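About Us

Hi, I'm Ludivine Royer, and I run the Trinley School of Home Sewing. If you've landed here you've probably got a machine in a closet somewhere, or a pair of pants with the hem hanging down, or you just want to know who you'd be spending your evenings with before you sign up. Fair enough! I'd want to know too.

I learned to sew from my aunt on a machine that weighed more than I did. She let me ruin whatever I liked out of the scrap bag, and I ruined a lot of it (there was a vest, we won't talk about the vest). After school I went to work in the alterations room at Aubert, a small dress shop that has since closed, and I stayed far longer than I meant to. I took in waists, let out waists, replaced zippers and hemmed more bridesmaid dresses than I care to remember. What I liked best was when a customer asked me how I'd done something and I got to show her.

So that's how the school started. I had 2 machines, a folding table and my own front room, and I put a card up at the grocery store saying I'd teach anybody to sew a straight line. By August I had people sitting on the stairs waiting for a turn at the ironing board. We moved into the old Skustell building the next spring and we've been there ever since, up the side steps, blue bell, give it a good push as it sticks in damp weather.

Most beginners come in wanting to make a dress. I get it, I really do, but I start everybody on flat things with straight edges. Napkins first, then a pillow cover, then something with a bit of thickness to it, so you find out how your machine behaves when it has more than two thin layers of cotton to chew on. Longer stitch, fresh needle, go slow over the lumps and let the feed dogs do the pulling!
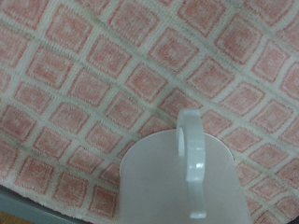
Pink and white squares, with plenty of texture.

Once you've got those under your belt you can pick your own project, and this is where it gets fun. People have made tote bags, dog coats, curtains for a camper, a quilt from a late husband's shirts (we all cried over that one, me the worst). I don't have a fixed syllabus past the first few sessions. You tell me what you want to end up with and we work backward from there, and if it's something I've never made, well, we'll both be reading the instructions.

You don't need to own a machine. We have plenty, all the same plain mechanical model so you can swap seats without having to relearn where everything is. I service them myself between terms and send the stubborn ones over to Hodico, the repair shop that has kept me in business more than once. If you do have your own, bring it, please. I'd much rather teach you on the one you'll be using at home, even if it squeaks.

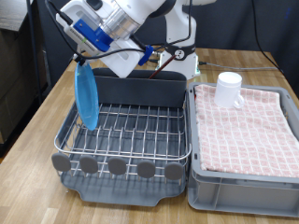
Evening classes run from half past six until nine, with a break in the middle for tea and whatever somebody has baked. Mornings are quieter and tend to suit people who want to get on with a big project and not chat so much, although they chat anyway. There's a mending table too, where you can turn up with a sack of holey socks and no plan at all. I'm very fond of the mending table. A lot of clothes get thrown out over a seam that would take ten minutes to close, and it makes me a little crazy.

Groups stay small because I like to get around to everybody, and because there are only so many outlets. If a class is full, get on the waiting list anyway, people's schedules change all the time and spots do open up.

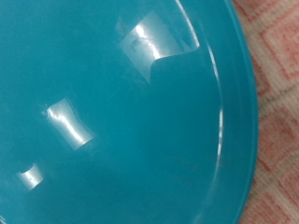 Teal, up close. Glossy as can be.

I should say something about color, as I get asked about it constantly. No, I won't tell you what goes with what! I'll pull bolts off the shelf and drape them over your shoulder in front of the mirror by the window, and I'll tell you what a fabric is going to do when you wash it, but the picking is yours. I've seen a mustard corduroy coat with a purple lining go out of here and it was wonderful. We keep thread in 200 shades and somehow we're always out of gray.

The remnant shelves are open to students at any time. Small pieces are free, larger ones go by weight, and the money goes toward needles and machine oil. If you're clearing out a relative's sewing room, call me before you call anyone else. I'll take patterns, buttons, trims, old magazines, all of it.
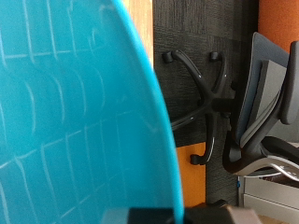 More turquoise, with curved rows of raised ridges.

To sign up or ask a question, leave a message at extension 3398 and I'll call you back, usually after supper when the machines are off. Wear closed shoes, bring your glasses if you use them, and come hungry on evening class nights.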